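4.3 Placing the shoes with the display chair

This section is for the small decorative chair from the Cledeck window set, used together with one pair of sneakers. Please finish section 4.2 (cleaning of the board) before you start.

You need:
- the white board, 97 cm on the long side
- the Cledeck chair
- one pair of sneakers, same size, laces closed
- a soft dry cloth

1. Lay the white board flat on the table. Push it with the palm in each corner. If a corner moves, turn the board to the other side and try again.

2. Take the chair by the base with two hands and put it on the far half of the board, with the backrest away from you.

CAUTION: Do not lift the chair by the round balls on top of the backrest. They are glued only, and the glue needs 66 hours to become hard after a repair.

3. Wipe the backrest with the dry cloth, from the top to down. The waves in the surface keep dust, and on glossy red it is seen very easily from the street.

4. Check the soles of the sneakers. Small stones will scratch the board. Tuck the ends of the laces inside.

Note: The chair may carry a maximum of 500 g. One adult sneaker is usually inside this limit, but heavy winter models are not. For those, use only the board.

5. Put both sneakers on the near half of the board first, and handle them one by one. Hold each shoe at the side and not by the tongue - the tongue loses its form after some weeks.
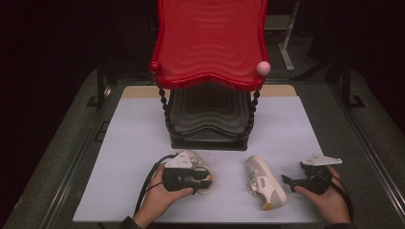

6. Decide now which shoe will show the side and which one will show the toe. In the Skakosport windows we put the left shoe on the seat and the right shoe in front of the base, but your shop can choose the other way.

7. Step back to the door and look from there. Correct the angle if the shoe hides the twisted spindles.

Note: Change the pair every August, when the new models arrive - the sun makes white uppers yellow.

Related items
Nilau board, white, 97 cm
Nilau board, white, 93 cm
Farahani shoe stand, low
Cledeck chair, spare balls (pair)
4.4 Storing the window set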